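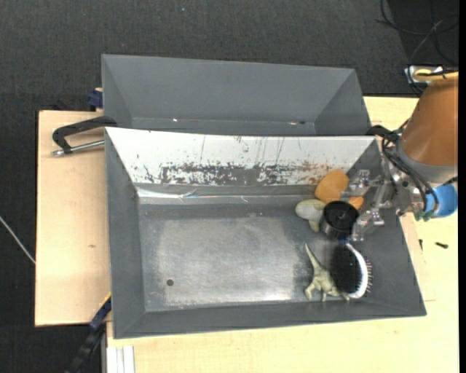
Bin-picking team: where we are, and an answer to Lizeth

From: Kenneth Belmonte
To: Rundham Robotics Club list
Date: 25 May 2022
Subject: Re: Re: why is everything on the right

Lizeth Chambi wrote:

> Hi all, I went through the last batch of runs from the Arruda rig
> and I have a complaint. In nearly every one, the objects end up
> piled against the right wall and the arm spends the rest of the
> session fishing in the same corner. The left half of that bin might
> as well be a parking lot. Are we training a picker or a very
> expensive broom?
>
> Also, who chose the hairbrush? The dinosaur I can forgive. The
> dinosaur has legs to grab. The brush gives the fingers bristles on
> one side and a curved rim on the other, and I would like to know
> what we did to deserve it.
>
> Last thing. Do we have a number for the Kolent meet yet, or are we
> going to walk in and say "it mostly works"?
>
> Lizeth

Lizeth, everyone,

In order of how guilty I feel.

The corner. Yes. When a grasp fails, the fingers tend to nudge the thing a little toward the wall the arm reaches over, and after a few dozen failures you have a heap. The mushroom, the black container, the brush and the dinosaur can all end up within a hand's width of one another, with the dinosaur partly under the brush. I used to reach in and spread them out between attempts. Then Agnes pointed out that the judges at Kolent won't be reaching in for us, and I stopped. She was right and it has been a miserable two weeks.

What I'd like to try is a separate "unstick" move: close the fingers, come down between the wall and the heap, drag left, let go of the whole idea, look again. Man-lok has a rough version. It works beautifully on the mushroom and sends the container rolling somewhere new every time, so at least we'd have variety.

The brush. I chose the brush. It was in my gym bag. The rules ask for household objects "of varied geometry" and I was feeling varied. If anyone wants to swap it out, bring me something uglier by next meeting and we'll talk.

The number. We have 700 logged attempts since the new fingers went on, and 311 of those ended with an object in the air. I know how that sounds. Before the new fingers it was worse, and I'm not going to put the old figure in writing on a list that Maj-Britt reads. (Hello, Maj-Britt. The grant report is coming.)

Some housekeeping while I have you:

The paint on the far wall of the front bin is badly scraped along the bottom. Please don't touch it up. Man-lok's depth filter is finally used to it, and a fresh glossy strip would set him back to October.

There are two black screws on the tabletop to the right of the bin. If you know which bracket they came out of, tell me. If you don't know, leave them exactly where they are, where I can worry about them.

Check the clamp on the left before you start a session. The fingers push harder on that bin than you'd think, and if it shifts, the calibration goes with it and so does your evening.

The cable bundle by the gripper needs slack, so no more zip ties down there. I have removed 11 so far and I'm keeping them in a cup as evidence.

Fleleck has offered to lend us a second set of fingers for the meet — softer pads, same mount. I said yes before asking anybody. Agnes will do the swap and we'll run the same objects through both sets, brush included.

If you signed up for a slot and can't make it, write to the list and not just to me. I read my mail about as often as the arm picks up the container.

Kenneth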